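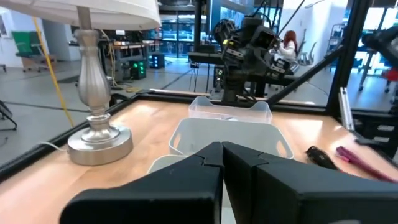
Le prêt de titres appartient aux porteurs de parts

Épargne > Fonds indiciels > Opinions

Le rapport annuel du fonds Bustham Actions Monde compte plus de 3 000 lignes en portefeuille, et une seule note sur les titres prêtés. Elle occupe un demi-paragraphe, après la politique de vote. On y lit que les opérations de prêt « contribuent à la performance », sans montant brut, et que leur produit est partagé entre le fonds et son agent selon une clé « conforme aux pratiques de marché ».

Le mécanisme est simple. Le fonds détient des actions qu'il n'a pas l'intention de vendre. Un emprunteur, souvent un vendeur à découvert ou une banque qui couvre une position, les prend contre une commission et dépose une garantie. Le fonds reste exposé au cours. Il perd le droit de vote pendant la durée du prêt et supporte un risque supplémentaire, celui d'un défaut de l'emprunteur un jour où la garantie vaut moins que les titres.

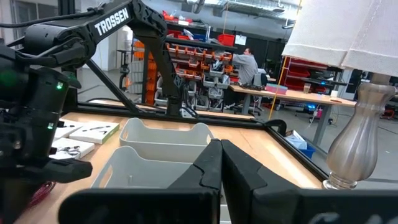
Ce risque est intégralement porté par les souscripteurs. La société de gestion Nallow ne met aucun capital en face, sauf clause d'indemnisation, et le prospectus de Bustham n'en contient pas. Le revenu, lui, est divisé. L'agent prêteur, Zeleke, prélève sa part, puis Nallow la sienne au titre des « coûts opérationnels indirects ». Je ne conteste pas que ces coûts existent. Je conteste qu'ils soient proportionnels au revenu : le suivi d'un prêt d'une valeur banale et celui d'une valeur très recherchée demandent le même travail administratif.

On m'objectera que les sommes sont faibles. Pour une position de 1 000 euros, la différence annuelle se chiffre en centimes, c'est exact. Mais le même argument vaudrait pour les frais de gestion, que tout le secteur compare au centième de point près. Un fonds qui affiche des frais bas et conserve une part du prêt pratique un tarif que le comparateur ne voit pas.

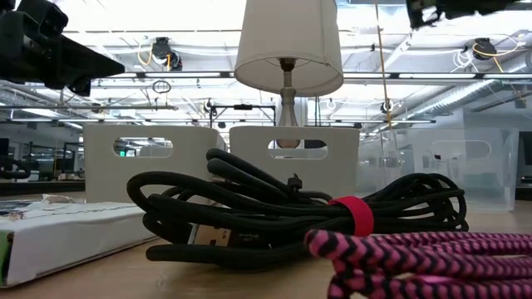

La question des garanties est moins discutée encore. Lorsque l'emprunteur dépose des espèces, l'agent les replace, et ce replacement comporte son propre risque de crédit et de durée. Lorsqu'il dépose des titres, tout dépend de la décote appliquée. Une décote de 6 % sur des actions me paraît insuffisante — la corrélation entre le titre prêté et la garantie monte précisément quand l'emprunteur vacille. 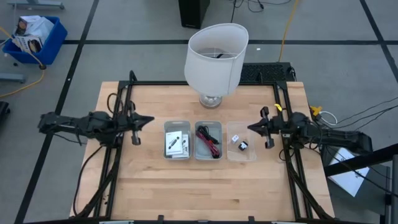 Reste le conflit d'intérêts, que la réglementation traite par l'information et très peu par l'interdiction. Quand l'agent prêteur appartient au même groupe que la société de gestion, celle-ci négocie la clé de partage avec elle-même. La situation évoque ces deux bras articulés noirs, fixés de chaque côté d'un même établi et tendus l'un vers l'autre : deux contreparties sur le papier, un seul bâti. Un appel d'offres périodique, dont le résultat serait publié, réglerait une bonne partie du problème.

Je demande peu de chose : le revenu brut, la part de chaque intermédiaire, l'encours moyen prêté et la composition des garanties, dans un tableau placé à côté des frais courants. Le fonds Jallville Europe le fait déjà, pour 1 963 valeurs, et la page se lit en deux minutes. Tant que Bustham s'en tient à sa note, je compterai la part non reversée comme des frais.

Dernière mise à jour : 22 avril 2021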